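Gripper Shootout: PC Teardown and Memory Seating

Hi! I'm the person who looks after this folder, and I wrote the README because I got tired of answering the same six emails. It covers our comparison of two grippers on one job -- putting memory sticks into desktop computer motherboards -- plus what's in the data, how we labeled it, and where I'd be careful.

What we were trying to find out

We had two grippers on the shelf and a long-running argument over which one should live on the arm. Margus Dzene liked the Benedetti, a chunky parallel-jaw thing that closes dead straight. I liked the Ritberg, which has linkage fingers and gives a little when it bumps into something. Memory slots seemed like a fair fight. They're narrow, they want a firm straight push, and they punish you for being a hair off.

So this isn't a general test of either gripper. It's one task, one arm, one bench. If you want to know how they do with laundry or eggs, I can't help you (though I'd love to read it if you try!).

What's in the folder

578 attempts, split over 44 sessions. An attempt starts with the stick already in the fingers and ends when the operator hits the foot switch. Each attempt has:

joints.csv -- arm joint positions and gripper opening, one row per control tick
bench.mp4 -- the fixed camera that watches the whole workspace
wrist.mp4 -- the small camera up at the gripper
notes.txt -- whatever the operator typed, sometimes nothing, sometimes a rant
result.txt -- one word, see below

There's also a loose_clips folder with 1,078 short clips of reaching, backing off and general fiddling over the case. Those have no result label. I kept them because Johannes Joubert wanted them for a motion-prediction thing, and they may be handy if you need footage with no insertion in it.

Result labels

seated: both ends down, checked by hand with the arm parked
half: one end down, the other not
missed: the stick never got into the slot
dropped: what it sounds like
stopped: the operator bailed out, or the controller did

Johannes and I each labeled everything separately and then sat down with a pot of coffee and fought over the ones we disagreed on. Nearly all of those were half versus missed. If you're training a yes/no classifier, lump the last four together and you'll be fine.

How the two grippers felt to use

The Benedetti is lovely until it isn't. When the approach was good it pushed straight down and that was that. When the approach was off, the fingers held the stick at the wrong angle and kept right on holding it there, and the force limit would trip. Lots of stopped labels in those sessions.

The Ritberg forgives you more. You can come in tilted and sort of rock the stick upright, and with some practice that turned into our normal way of doing it. The price is that the fingers are bulky, and in a crowded case you spend a lot of time thinking about where your linkages are going to end up. I also found it harder to feel when a stick was really home, even with the force readout on the screen.

I still prefer the Ritberg. Margus still prefers the Benedetti. We put the Ritberg back on the arm, mainly so I'd stop talking about it.

Controllers

We ran two of those as well. Sessions with a C in the name used the Clillell stack, and sessions with a Z used Zundov. The Zundov one smooths the operator's input much more, so wrist motion looks calmer and lags behind the hand. Please don't mix C and Z sessions in one training split without telling your model which is which! I did that in April and lost a week to it.

Cameras

The bench view is good for seeing where the arm is relative to the case, and pretty useless for judging the last bit of an insertion. The wrist view is the other way around. You get the fingertips and the slots nice and close, with a whole lot of gripper in the way. If you only have disk space for one, take the wrist.

Bench view first, then the wrist view with a stick in the fingertips:

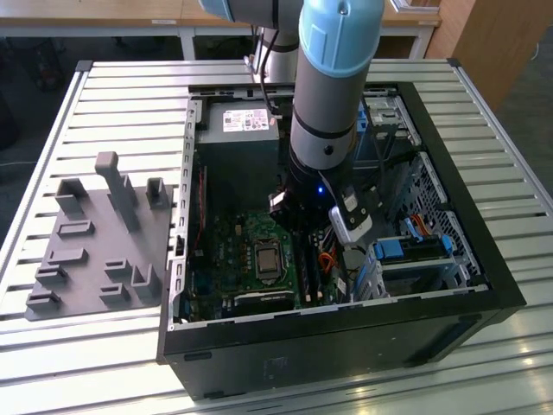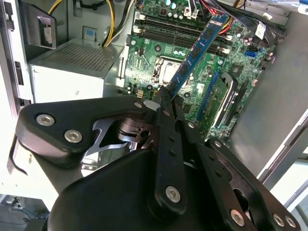 Known problems

Four sessions have the bench and wrist videos out of step by a noticeable amount. They're listed in sync_issues.txt, with the offset I worked out by eye.

The gripper opening in joints.csv is in raw units for the Benedetti and millimeters for the Ritberg. I know. There's a conversion function in tools/units.py.

Reflections off the bench slats can confuse edge detectors in the bench view. Cropping to the case fixes most of it.

Questions

Send label questions to Johannes and controller questions to Margus. Anything else comes to me, and if you found a mistake, please include the session name and the attempt number so I can go look.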